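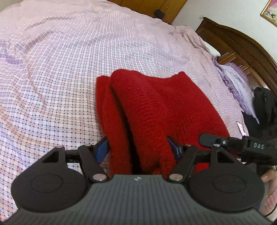
Red ribbed knit, folded, on the checked sheet. Sunday.

Knitwear folding, notes for Ilze and me

Started after lunch with the heavy pieces. Same bed as last time, sheet left on. It wrinkles whenever something gets dragged over it, so lift and set down, then smooth by hand between pieces.

The red one is the hardest so far. It's thick and the layers don't want to lie flat on each other. Folded in thirds I get a fat roll through the middle and a gap down one side that I could put my hand into. Pressing it down helps for a minute and then it comes back up. Tried halves lengthwise, then one turn up from the hem. Better, but wider than the 37 cm shelf in the Vulska cabinet, so back to thirds with the side layers pulled out further before the last fold.

Ilze Strazds thinks the ribs should run up the pile and not across it. I did 8 folds each way. With the ribs running up, the stack leaned less. Across, the top piece slid off twice. Going with hers for now.

Thin pieces (the Leemans cardigans, both Walla vests) gave no trouble and went straight on the shelf.

Scale check: the cabinet shelf is marked for 4000 g. The pile of heavy knits came to just over half that, so weight is fine and height is what runs out first.

To do
– iron the sheet, or swap it for the plain one
– ask Prarkov if the deeper shelf inserts are still sold
– redo the red one in thirds, ribs up, and leave it overnight before measuring the height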